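Limum Board Oil and Brernari Finishing Wax

Home / Kitchen / Timber care

Oil 379 mL bottle, wax 50 g tin. Sold separately or as a pair.

If you've got a chopping board that has gone grey and furry down the middle, please don't chuck it out! Nine times out of ten there's a lovely piece of timber hiding in there, and an evening with a rag and a bottle of oil will bring it back. We've been using Limum on our own boards, spoons, salad bowls and bench tops for years now, and it's still one of those jobs that makes everybody in the shop wander over for a look.

Limum is a plain food-safe mineral oil with a little lemon oil stirred through it. It goes on thin, it doesn't go sticky, and it smells faintly of lemon for an hour or two before settling down to nothing at all. Brernari is the wax that goes over the top – beeswax and carnauba in the same mineral oil base, soft enough to scoop out with a finger in summer and a bit firmer in July.

You can use either one by itself. Oil on its own is fine for a board that gets hammered every day. Wax on top gives a silkier feel and makes water bead up, and it's what we'd reach for on a serving board or a table. 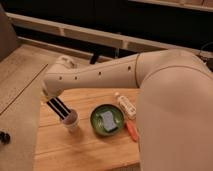 Light wooden tabletop.

Which timbers does it suit?

Pretty much anything you'd put food on. Maple, beech, rock maple, camphor laurel, blackwood, Tassie oak, olive, bamboo (a grass, we know, but it drinks oil like a timber). Pale woods warm up a shade, and dark woods go properly deep and gorgeous. If you're nervous about the colour change, wipe some on the underside first and leave it overnight.

It won't soak into anything with varnish or polyurethane on it. A quick test: flick a few drops of water on the surface. If they sit there like beads and the board has never been waxed, there's probably a sealed finish underneath and you'd need to sand that off before starting.

How to oil a board

Wash it with warm water and a drop of dish soap, then stand it on its edge somewhere airy. Give it a full day. If the grain feels rough, a light sand with 240 grit smooths things down beautifully, always going along the grain.

Pour a puddle about the size of a fifty-cent piece and spread it with a lint-free rag. Do the faces, the edges and especially the end grain, which will keep swallowing oil long after everything else has had enough. Leave it for 90 minutes, wipe off whatever is still sitting on top, and go again. A brand new or very thirsty board might want four coats. One that's been looked after will be happy with one.

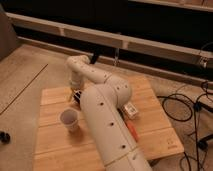

The wax is even easier. Rub a thin smear over the whole board, let it haze, and buff it with a clean cloth. Old flannelette pyjamas are perfect for this. If the wax has gone hard in a cold kitchen, sit the closed tin in warm tap water for ten minutes and it'll loosen right up. Brernari melts completely at 62 degrees, so keep the tin off the stovetop and out of the car in January.

Yanti Pillai, who looks after our kitchen range, does hers with the oil and wax mixed: a spoonful of each in an old saucer, mashed together with the back of a spoon. It makes a soft butter that's brilliant for wooden spoons and rolling pins, and she'd have everyone doing it this way if she could.

How often?

For the first month, once a week. After that, whenever the board looks dry. Serving boards that only come out for cheese can go for ages between coats, while a daily chopping board in a dry climate might want doing every couple of weeks.
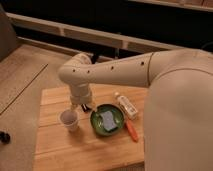

Paper cup and green bowl on a light wooden board.

Good to know

Fresh stains from beetroot or turmeric come up with coarse salt and half a lemon. Scrub, rinse, dry, then oil. Don't soak boards and don't put them in the dishwasher, ever, even just the once.

Limum contains no nut oils. Brernari contains beeswax, so it's vegetarian but not vegan.

The bottle has a flip cap and the tin is screw-top, and both can go in your kerbside recycling when they're empty and wiped out. Kept in a cupboard out of the sun, the oil lasts for years.

Also in this range

Troncoso end-grain boards, made by Uriel Domínguez in his Sketley workshop. They arrive already oiled and ready to use, and Uriel will resurface them for you if you've had one long enough to wear a dip in it.

Cotton finishing rags, pack of six.

Sanding pads, 240 and 320 grit.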